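Projects > Zedurau > Conversations
3 min read

Vignesh Panicker had coffee waiting when I got to Pridirstead, and he started talking before I'd found my recorder. He runs the demonstration sessions for Zedurau, a small project that teaches a learning system to tidy up by feeding it examples done by hand. "People think we program it," he told me. "We just do the chore over and over, and keep the good ones!"

The good ones, he says, are the hard part. A session is 75 takes, and he likes to stop after 15 to look through what came in. (I asked for the running total. It's 905, and he knew it without checking.)

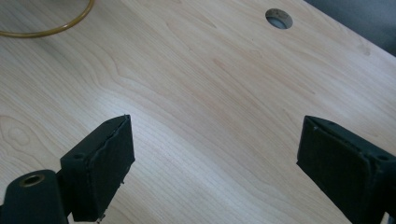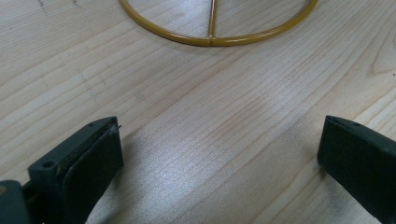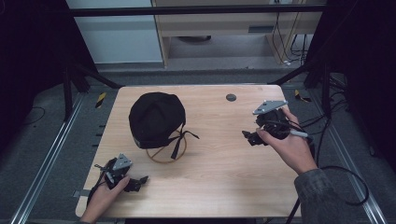 Vignesh wants his people to vary things, so he nags them. Start from the other side. Go slower. Put the stand down somewhere you didn't put it last time. "If every take looks the same, it learns one take," he said, and then he laughed, having caught himself doing exactly that for a whole morning last July.

I wondered about the fumbled grabs. Do those get tossed? He's torn! A recovery can be worth keeping, he thinks, as long as the person ends up where they meant to. His friends at Netier throw out every single one, and they've been arguing over it by email for months. "I'm winning," he said, and went off to set up the next session.

We use cookies to remember your preferences. Accept | Manage settings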